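2/6/18

**Plonach opens Mender, a free advice line for couples who argue about silly purchases**

Hi, I'm Reiko Nagano, and I run Plonach, a small relationship advice service based in Lultlow. We have news, and I wanted to write this one myself because I've been talking about it at home for months and my husband has asked me to tell somebody else.

Starting today, we're taking calls on Mender, a free phone line for couples who have fallen out over something one of them bought to impress the other. Yes, really! A car that doesn't fit in the garage, a drum kit, a very large fish tank. If you paid for it hoping for a kiss and got the silent treatment, you're who we had in mind.

The idea came out of our own mailbag. Last year we got 2,823 letters and emails from readers of our advice column, and I kept noticing the same fight. He (it's often a he, but we've had plenty of women write in too) spends big on a surprise. She wanted to be asked. He feels unappreciated, she feels ignored, and the thing itself sits in the driveway while they eat dinner in separate rooms.

I did this myself once — I bought my husband a canoe before our second anniversary. He doesn't swim. We had a long, chilly July over that canoe, and I still think the color was lovely.

So how does it work? You call, alone or together, and you get 40 minutes with one of our 15 trained listeners. They won't pick a winner. They'll ask what the gift was supposed to say, then ask the other person what they heard, and most of the call goes from there. If you want to keep talking after that, you can book up to two follow-up calls, also free. We don't take names unless you want to give one, and we don't record anything.

We tried it out quietly with column readers before opening it up, and over 40 couples called in. One woman told us she'd never said out loud that the motorcycle scared her. Her boyfriend thought she just hated the noise. They were on the phone with us until the listener's tea went cold, and I was so happy reading the notes from that call (shared with their permission) that I read them twice.
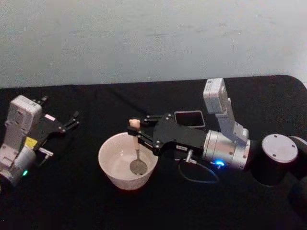

*Gripper open above a black tabletop.*

Mender is paid for by Plonach and by Hứa, the card and gift shop two doors down from us, which is putting our number on the back of its receipts. I think that's a pretty brave thing for a gift shop to do, and I'm very grateful.

The line is open every evening from six until ten. Callers need to be 18 or older, and you don't have to be married or even living together. Reporters who'd like to talk to me or sit down with one of our listeners can reach me through the Plonach office in Lultlow. I'm usually in by nine, and I'm glad to chat — canoe questions included.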